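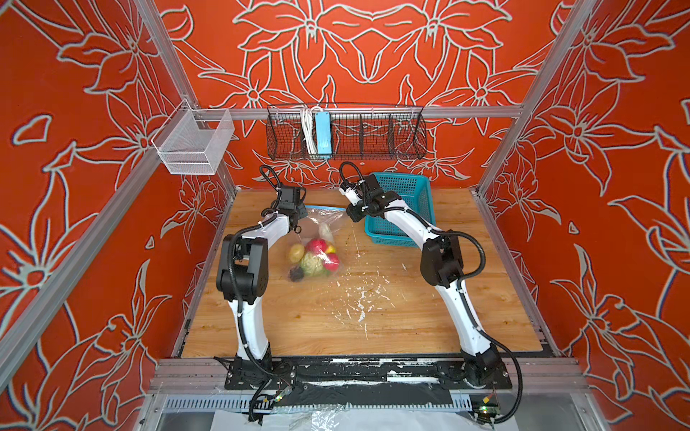
New motion planner goes live on the Hovdale cell

The Hovdale cell has been running on the new planning software since September. The old planner, which treated the two arms as separate machines and stopped one whenever the other came close, has been retired. The new one is called Levo. It was written in-house by Amna Chaudhry and Domingo Maldonado, with perception work by Kerstin Haugland.

Levo plans for both arms together. Under the old system each arm had its own half of the table and a shared strip down the middle that only one could enter at a time. That was fine for moving single items from one side to the other. It did not work for bags, where one gripper has to hold the opening while the other reaches in. The right arm often has to cross well over to the left to get at the produce, and the old planner would refuse the move or wait until it timed out.

The shared strip is gone. Levo checks the full shape of both arms along the whole path, including the elbow housings and an allowance for the cables. The cable allowance was added late. The first version modeled the links and grippers only, and the right arm's cable caught on its own base twice during testing. Domingo measured how far the loop swings and put a padded volume into the model to cover it. This makes the planner more cautious near the base plates than it needs to be, and he plans to trim it.

Perception was the harder part. Clear plastic gives poor depth readings, and the bag changes shape each time it is touched. Kerstin's approach is to leave the bag surface out of the depth map and work from two things: the colored edge of the opening, which the camera can find fairly well, and the items inside, which are segmented by color and outline. The toy fruit and vegetables are good for this, with one exception. Pale items near the top of the bag get confused with glare on the plastic. The segmenter now asks for a second look from a slightly later image before it reports anything cream or white.

The flowered panels stay up. Several people have asked whether we would go back to a plain background for the Levo tests. The detector has to cope with a busy one, and a model trained against gray cloth did badly when we moved it. Kerstin's training set has 3,000 labeled images, and 500 of those were held back for checking. The most common false detection at the start was a petal near the table line, reported as an item. Masking by table height removed most of these. The paint specks on the tabletop caused fewer problems than expected.

The trial log for the first stretch of work is now on the shared drive. It covers 2,136 bag attempts, each with the planned path, the path as driven, the camera images and the reason for any stop. Hjørdis Haugen has gone through the stops and sorted them into 17 causes. The largest group is the left gripper losing the edge of the bag while the right arm is still on its way. The planner has no idea this has happened and carries on to the end of the move. Amna is adding a check on gripper width during the approach, so that the right arm can be stopped and sent back.

A few practical points for people who use the cell:

Old scripts that call the zone lock will still load, but the call does nothing. Please take it out when you next edit them.

The basket pose is read from the config file and is not detected. If you move the teal basket, update the file before you run anything. A basket in the wrong place looks like free space to the planner.

Replay now works without the arms powered. Open a log in the viewer, pick the attempt and step through it. Planned and driven paths are shown in different colors. You can also change a planner setting and run the same attempt again to compare.

Speed limits are unchanged. Requests to raise them should go to Maysoun Akl.

The next piece of work is the handoff between arms, where an item is taken from the bag by one gripper and passed to the other before it goes in the basket. The Virora group has a version of this for rigid parts and has agreed to share the code. Domingo will try it in simulation first. Questions about the planner should go to Amna, and questions about the image labels to Kerstin.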